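# Is teleop really better than hand guiding for bin-to-bin demos, or is that just what the kit sellers say?

Asked 2021-04-23 · Tags: demonstrations, teleoperation, bin picking, hand guiding

We're a small shop trying to teach an arm to move mixed objects from one bin to the one behind it. The quote from Gencombe includes a remote control handset and a "demonstration package", and their rep keeps telling me that 100 demos will get us a working policy. I asked for test results on objects the arm hadn't been shown and got a brochure.

Our arm already has a free-drive mode. I can grab the wrist and push it through the move for no extra money. So why pay for the handset? In February I recorded 30 demos by hand over two afternoons and the replays looked fine to me. The trained version was another matter. It went to the right area, hovered, and closed on air more often than I'd like.

Is the handset going to fix that, or am I buying a nicer way to collect the same bad data? Please don't answer if you work for Gencombe.

## Answer 1 (accepted, 22 votes)

I don't work for Gencombe, and I wouldn't buy the package on that promise either. A demo count with no mention of what's in the bin means very little.

The first thing I'd check is whether your hand was in the camera view. With free-drive you're standing there holding the wrist. If your policy runs from images, it learned from pictures with a forearm in them, and then you took the forearm away. Replay won't show you this. Replay only plays back joint positions, so of course it looked fine.

You can get around that without buying anything. Push the arm through the move by hand, save the trajectory, put the objects back where they were, and record the camera during the replay. The weak spot is "back where they were". Fine for a block. Something floppy like a mesh bath pouf never lands the same way twice, and then your images and your motion don't agree.
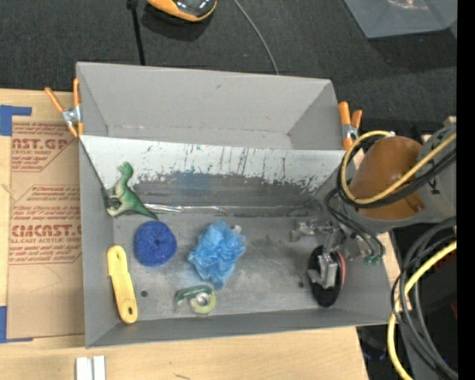 The second thing is what you put in front of the gripper. If all of your demos were with hard, upright objects, you've taught it one approach. Mix soft and stiff, leave a few pieces against the walls, and keep the ugly attempts where you had to back off and come in again. People delete those because they look clumsy. A policy that has only ever watched clean grabs has no idea what to do two inches off target, and that sounds a lot like your hovering.

Clamp the bins too. I lost a full set on a Trerberg table to a bin that crept toward the robot over a morning.

As for the handset, the good part is that you stand out of view, and if you drive from the camera feed you can't use anything the policy can't see. The bad part is that you can't feel contact. My first 18 teleop demos were worse than my hand-guided ones – slow, with long pauses while I worked out depth. Those pauses went straight into the training data. Trim them or throw those runs out.

So try the replay trick first. If the arm still hovers with clean images, a handset probably won't save you.

**Comment from asker:** My sleeve is in every single one. I feel stupid. Redoing them with replay before I sign anything.

**Comment:** Check that your camera clock and joint log line up while you're at it. Ours were off and we blamed the operator for weeks.

## Answer 2 (4 votes)

Just get teleop. Everyone I know uses it now. We have a Lins handset and it took maybe an hour to get used to. Hand guiding is for welding paths.

**Comment:** What's your success rate on new objects?

**Comment:** We haven't tested new objects yet but it's very smooth.

## Answer 3 (1 vote)

Slight disagreement with the accepted answer on the replay method. It works, but the cost in time is bigger than it sounds. Every demo is done twice plus the reset, and by the end of the day you get sloppy about the reset. I'd borrow a handset for a week and run both. Reltgate used to do short rentals, not sure if they still do.

Also, write down your test before you collect anything: which objects, how many tries, what counts as a pick. If a vendor won't agree to that list in writing, keep your money. I did this with one and the "working policy" turned into "a strong starting point" by the second phone call.

Don't change the gripper halfway through either. I swapped the cup for a different size and had to start over.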